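The Long Way Round to a Front Door

I'd been renting in Harawira for 14 years when my landlord decided to sell, and I did what any sensible person would do, which was panic and go to an open home every weekend until September. Nearly 20 of them, I think (I stopped writing them down after the one with carpet in the bathroom).

Isla Ngata, the agent who finally got me over the line, told me to stop looking at kitchens and start looking at gutters. Best advice I had all year! You can live with orange tiles. A roof is another matter.
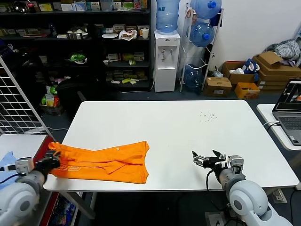 The place I bought is a two-bedroom unit on Ikura Road, and it was the body corporate papers that nearly sank me. I read them twice in bed with a highlighter. The yearly levy had gone up by $1240 and I rang Isla in a flap, so she got me the minutes, and there it was: new drains, already paid for.

I moved in with a kettle, a mattress and my mum's ironing board. The back door still sticks and I've yet to find the stopcock.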